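Clutesero Community Help > Heating, Cooling and Indoor Air > Humidity

Static shocks and low humidity readings in a carpeted room

Tadhg Nic Aodha
Posted Friday, February 23, 2024

I have a carpeted room with a volume of 3,385 cubic feet, heated by forced air. Since November the hygrometer has read in the low 20s and I get a static shock from anything metal, the steel table being the worst. I bought a small Trosa ultrasonic humidifier with a built-in humidistat and set it to 40 percent. The unit shuts off after a short run and claims it has reached the setpoint. The separate hygrometer on the far wall barely moves.

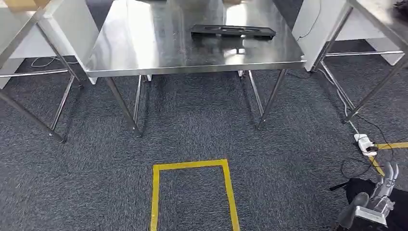
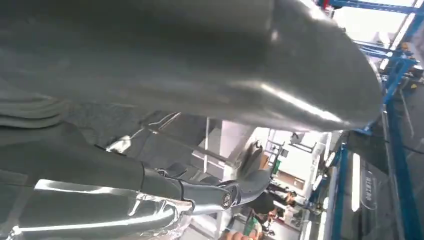

Bohumila Skála
Two separate faults are likely, and they need to be checked in order.

The first is the sensor. On a small ultrasonic unit the humidistat sits in the housing, close to the mist outlet. It measures the air in its own plume. The display will say 40 while the room is at 24. Unplug the unit for an hour, leave it where it is, then power it on with the mist off if the controls allow that. If the reading now agrees with your wall hygrometer, the sensor is fine and the location is the problem.

Before trusting the wall hygrometer, do a salt test on it. Put a bottle cap of table salt in a sealable bag, add enough water to make a wet paste but not enough to dissolve all of it, and seal the hygrometer in the bag with the cap. Leave it overnight at room temperature. The air in the bag settles at 75 percent. Note the difference and apply it as a correction. The test gives you one point near the upper end of the range, so the error at 25 percent can be somewhat different. Cheap sensors are worst at the dry end.

The second fault is capacity. Raising your room from 22 to 40 percent at 68 degrees takes less than a pint of water as vapor if the room is sealed. It isn't. At half an air change per hour, with outdoor air at 20 degrees, you lose close to half a pint per hour at the 40 percent level and have to replace it continuously. Over a day that is well over a gallon. If the air handler is running and the supply duct has leaks, the exchange rate is higher and so is the load. The door matters too. With it open, you are humidifying the whole floor.

Check the rated output on the label of your unit. It will be given per hour or per day, at maximum setting, with a clean transducer. Take a third off for real use. If what remains is under the load above, no change of settings will get you to 40.

If capacity is adequate, switch the unit to continuous and control it from an external plug-in humidistat placed across the room, away from the supply register and out of direct sun. Confirm first that the humidifier resumes after a power cut. Many with touch buttons do not, and an external control is useless with those.

Watch the windows. At 40 percent and 68 degrees the dew point is 43, and the inside face of a single-pane window will be below that in cold weather. Water on the glass in the morning means the setpoint is too high for the building. Drop it in small steps until the glass stays clear.

metine
get a bigger one. i had the same Trosa and it never did anything, went to an evaporative and the shocks stopped in like 3 days. also touch the doorknob with a key first

Tadhg Nic Aodha
Salt test done. The wall hygrometer read 71 overnight, so it is 4 low at that point. The label on the humidifier gives a rated output that is below your figure for the load even before taking a third off, so capacity it is. The room is at 26 corrected.

Is there any reason to prefer evaporative over a larger ultrasonic? Water here is hard.

Bohumila Skála
Hard water is the reason. An ultrasonic unit throws the dissolved minerals into the air with the droplets, and they land as white dust on every flat surface. Distilled water avoids this, but at more than a gallon a day the cost adds up. An evaporative unit leaves the minerals in the wick. The wick then has to be replaced or descaled, and output falls steadily as it clogs – plan on checking it every few weeks in the heating season.

Evaporative units are also partly self-limiting. Output drops as the room gets more humid, so overshoot is less common. The disadvantages are fan noise and a slight cooling of the room air.

On the shocks specifically: humidity reduces the charge but does not remove it. Most of it is generated where shoe soles meet carpet. Leather or cotton against the floor generates less than rubber in most cases. An antistatic carpet spray helps for a few weeks and then has to be reapplied, and it should be tried on a hidden patch first. Touching metal with a key, as suggested, spreads the discharge over the key and you don't feel it in the fingertip. The voltage is the same.

Do not expect the readings to hold at one number. The carpet and drywall take up moisture for the first several days, and the unit will run close to 100 percent of the time until they have caught up. Judge it after a week.

Tadhg Nic Aodha
Understood. I have ordered an evaporative model and a Lau plug-in humidistat. Will post readings with the door closed once the first week is over.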